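Flat boxes are where it got interesting

Feb 15, 2019

I've been promising a post on the bimanual folding work since September, and we finally have a result I'm happy to write about. Short version: the two-arm policy got much better once we stopped telling it which arm should go first.

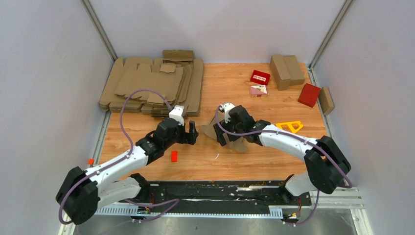
What we were trying to do

The task is box forming. You take a flattened carton off a stack, get it to a clear patch of table, open it up and fold the bottom flaps in. People do this in a few seconds without looking. For two arms with parallel grippers it is a wonderfully nasty problem, and I mean that as praise. Cardboard is stiff in one direction and floppy in another, the creases have a memory, and the layers in a stack love to hook into each other at the notches. Pull the top one and you may well get its neighbor too.

Our pipeline is called Ilel. It started as a bunch of scripts for replaying demonstrations and has slowly grown into something I'd call a training framework if I were feeling generous (the config files are still a mess, sorry to everyone who has had to read them). Ilel takes teleoperated demos from both arms, lines them up in time, and trains one network that predicts short chunks of motion for the pair.

The old way

Until this winter we split every demo into a leader and a follower. One arm grabbed, the other one reacted. That made sense on paper! You get a smaller action space, the labels are easy, and debugging is pleasant because there's always one arm to blame.

The trouble showed up at the handoff. In a real fold the roles swap all the time. The left gripper pins a panel while the right one lifts, then a moment later the right is the one holding still and the left has to come in under the flap. Our labels drew a hard line somewhere in the middle of that, and the policy learned the line. It would stop, think about its life, and start again with the cardboard already sprung back open.

What changed

We threw out the role labels and trained on all 2,348 demos with a single joint action head. The only extra thing we added was a small loss term that looks at the distance between the two grippers and how fast it is changing. I tried it on a whim after watching a lot of replays at quarter speed and noticing that the good folds all had a similar rhythm to them: close in, hold, open out. When I plotted the gripper distance for the good demos they looked like the same song played by different bands.

The term itself is only a few lines of code. It took far longer to get the two arm clocks lined up properly. If you're doing anything like this, check your timestamps before you touch the model. A small lag between the arms looks exactly like a policy that is too timid, and I lost most of a week tuning the wrong thing.

Did it work?

We ran 31 test trials with each version, using cartons that weren't in the training set, and scored a trial as good if the bottom flaps ended up folded and stayed that way after both grippers let go. The old version spent a lot of its trials stuck at the handoff. With the new one that pause is nearly gone, and I grinned like an idiot through the whole first batch.

What's left over is mostly picking. Double picks from the stack caused 4 of the failures, and I don't think the policy can see the problem coming, given how little an extra layer of brown on brown changes the camera view. Small cartons are also shaky. Once a gripper is over the piece it hides most of the middle, so the network is working from whatever corners stick out on either side.

Clutter was a nice surprise. We left other boxes and odds and ends around the edges of the table during training, mixed colors and sizes, and the policy seems content to leave them alone. I had expected to need a separate segmentation step for that. I'm very glad to delete that branch.

Next

I want to try the Nokwood cartons, which are heavier and have a deeper crease. My guess is that the distance term will help even more there, but I've been wrong about cardboard many times. After that comes the part I'm really looking forward to, trying the same loss on cloth. Cloth has no creases to lean on, so either the rhythm idea carries over or it was a cardboard thing all along.

I'm also cleaning up the alignment code so it can live on its own outside Ilel. If you work with two arms and have your own trick for clock drift, please leave it in the comments. Ours is a bit embarrassing and I'd love to steal a better one.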